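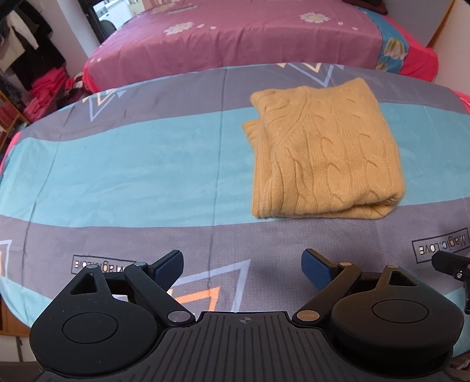
Recording a sweater fold, step by step

Chunky knits are my favorite thing to teach, and also where I mess up the most takes! My routine goes like this.

1. Lay the sweater flat on the bed and smooth out the sleeves. Start recording before you touch it.

2. Bring the gripper in low, pinch the cuff (just the cuff, a big bite of cable knit will slide out on you) and carry the sleeve across. Go slower than feels natural.

3. Do the other sleeve, then bring the hem up. Open the fingers all the way before you back off, or you'll drag half your fold along with you.

4. Hold still over the finished bundle for 2 seconds, then stop.

Don't fuss over a bunched edge or a bit of sleeve poking out. I keep those takes. I toss the ones where I dropped the knit and grabbed it again in a hurry. Dayana Bedoya and I aim for 100 good folds per sweater, then switch to a different bed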